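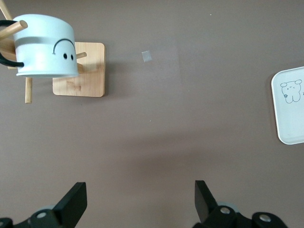
Does a mug tree need a wide base to stay upright?

It depends mostly on how the pegs are loaded. A narrow base will hold a full set of mugs if the weight is even on all sides and the post fits tightly, but a wider base tolerates the uneven loading that happens in normal use.

Dullodero mug tree, six pegs: review after one season of use

The Dullodero is a countertop mug stand sold flat in a small carton. It comes as a base, a post, six pegs and one screw. I bought it to replace a wire rack that had rusted at the welds, and used it daily through October and the months after. The comparison unit was a Bekton stand of similar height, lent by Yakubu Tijani, who has had his long enough for the finish to wear off the upper pegs.

Assembly

The post attaches to the base with a single wood screw driven from underneath. The pilot hole in the base was clean. The pilot hole in the post was slightly off center, so the post leaned until I backed the screw out, turned the post a quarter turn and drove it again. The lean was then too small to see without a square. The supplied hex key is soft and rounded at one corner on first use. A proper key of the same size gave no trouble.

The pegs push into drilled sockets and are held by friction. The instructions say glue is optional. Two of the six turned freely in their sockets by hand, and I would treat glue as required for any peg that does this. Ordinary yellow wood glue, a thin coat on the peg end only, left overnight. Excess glue in the socket keeps the peg from seating fully, and the shoulder gap is then visible from across the room.

Assembly took 13 minutes, not counting drying time.

Peg angle and reach

Peg angle is the dimension that matters most on a stand like this, and few sellers list it. Too shallow and a mug walks off when its neighbor is bumped. Too steep and the handle slides to the post, where the body of the mug leans against the wood and has to be lifted and rotated to come free. The Dullodero pegs rise at a moderate angle. Handles with a normal opening settled partway down and stayed there. The Bekton is steeper and holds more securely, at the cost of a two-handed removal for larger mugs.

Peg diameter is also moderate. Small espresso cups with a closed loop handle did not fit on either stand. Anyone whose cups have a one-finger handle should measure the opening before ordering.

Vertical spacing is less successful. The lowest pair of pegs sits close enough to the base that a tall mug touches down before its handle reaches the rest point. A 10-ounce mug cleared it. A 19-ounce soup mug did not, and had to go on the upper tier, which raises the center of gravity in the wrong direction.

Stability

I loaded the stand in the worst order I could think of: heavy mugs on the upper tier, all on one side, nothing opposite. With two mugs it stood. With a third it tipped when the countertop was struck with the side of a fist. The Bekton, which has a heavier base, stayed up under the same treatment. Loaded evenly, both were stable against anything short of a direct push.

The base has four felt dots. They slide easily on a smooth counter, and removing a mug with one hand tends to drag the whole stand along. I replaced the felt with thin rubber bumpers from a Brustamel assortment pack, and the dragging stopped. This should have been done at the factory.

Finish and cleaning

The finish is thin and slightly matte. Mugs put away damp left faint rings on the base, which came out with a wipe of mineral oil. The pegs showed no staining. There was light raised grain near the tips of the lower pegs after a few weeks, corrected with fine sandpaper and more oil. The product sheet says to wipe clean and not to soak, and this is correct advice for any glued or friction-fit joint.

Dust collects where the pegs meet the post. A dry paintbrush reaches it.

Comparison with other layouts

Under-shelf hooks use no counter space but require drilling, and the mugs swing. A stacking rack such as the Bashir two-level unit holds more, but the bottom mugs can only be reached from the front. Pascual Godoy, who runs the break room at my office, went with the Bashir for that room and reports no complaints apart from its footprint. For a household with six or fewer daily mugs, a tree takes the least space of the three.

Ratings, out of 10

Fit of parts: 6
Peg geometry: 9
Stability, even load: 9
Stability, uneven load: 5
Finish: 7

The Dullodero is acceptable as sold and good after glue and rubber feet. Buyers with mostly oversized mugs should look at the Bekton first. Replacement pegs are listed on the Dullodero order form in sets of two. I have not ordered any.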